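Chapter 7
Wear, Tear and the Honest Surface

We use cookies to remember your reading position. Accept | Manage settings

Every new thing is a liar. A new saucepan says it will be shiny forever, a new floor says you'll be the sort of household that takes its shoes off, and for a week or so everyone believes them. Then somebody drags a chair.

This chapter is about what happens after the chair. Wear is the slow loss of material from a surface that is rubbed, knocked or scraped, and it costs workshops, kitchens and transit systems a good deal more than the dramatic breakages that get all the attention. Boris Janevski, who looked after the sorting hall at Fukau, kept a notebook of 341 complaints about worn equipment. Only three concerned anything that had stopped working. The rest were about the colour.

We'll deal with scuffs first, then scratches, then dents – in order of how much people argue about them. A scuff is broad and shallow, and is often material left behind by whatever did the rubbing. A scratch is narrow and takes something away. You can tell many of them apart with a damp cloth and a little patience, though the students at Manríquez usually reach for the microscope, which is more fun and needs booking.

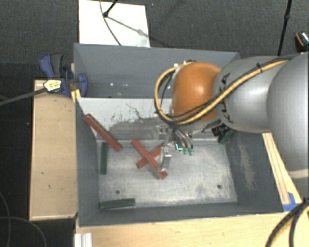

Figure 7.1 A two-part metal bin with cloudy patches on the floor, scratches on the divider and a long pale scuff on the right inner wall.

Before reading on, find the oldest tray, drawer or bin you're allowed to touch. Sketch its marks in pencil and label each one with your best guess. Keep the sketch – you'll be asked to disagree with it in Section 7.3.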